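2022-02-25

Hi all, this is the second progress report on the play food sorting sets, covering everything since September. I'll keep it in the same order as last time (sets, tables, money, what's next), but I'm going to ramble a bit on the sets because that's where most of the work went!

**Sets**

We now have 24 full sets made up and checked, against the 19 I promised you for this stage. Each one is a mix of fruit and vegetables plus the tubs to sort them into. The Grorkham site got theirs first, then Dasden, and the remaining sets are on the shelf at Barbosa waiting for labels. I was hoping to have the labels done before writing this, but the first batch came back with the print so small that you had to squint, so I've sent them back.

The biggest change is the tubs. We started with colored ones and I liked how cheerful they looked, but people kept matching the food to the tub color (red apple, red tub, done) and skipping the sorting altogether. So we moved over to clear plastic ones, rectangular, big enough for a few pieces each. You can see what's already in there from across the room, and they rinse out fast at the end of the day. 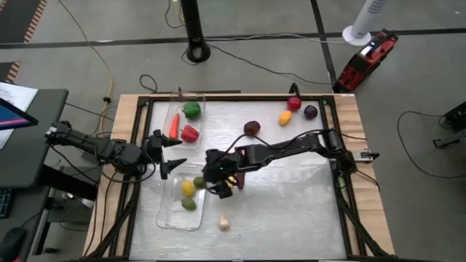
The vegetable tub has been the easy one. Peppers and carrots go in without much thought, and having both a green pepper and a red one is a nice touch because it gets people past sorting by color. Fruit is slower going. The lemon is fine, everybody knows a lemon, but the small round pieces cause a lot of discussion. A plum gets picked up, looked at, put back on the table, picked up again... I've decided to leave those in. The yellow squash I'm less sure about. It's a good shape, but people who don't cook with squash at home are really guessing, and I might swap it for a potato in the next order.

**Tables**

I asked for flat white tops in the original plan and I'm glad I stuck with it, as the dark pieces show up well. The one complaint is glare. The surface has a bit of a shine, and at Dasden the afternoon light comes straight in. We've turned one table around to see if that helps, and I'll tell you next time whether it was worth the effort (it's heavy!). The tops also pick up gray streaks if you wipe them with too much cleaner, so I've added a line on that to the setup sheet.

**Money**

Spent so far: $954, nearly all of it on food pieces and tubs. The Fistum order was the biggest single item, and they threw in 45 spare pieces at no charge, so I've put off buying replacements. The label reprint isn't in that total yet. I'll send the receipts over separately, they're in a folder that badly needs sorting itself.

**Next**

Labels first, then the Barbosa sets can go out. After that I want to write up a harder version of the activity with three tubs, and I'd love your opinion on what the third group should be. I keep going back and forth between "needs peeling" and "grows on a tree," and both get messy once you reach the peppers. If you have a strong view, please tell me before I place the next order.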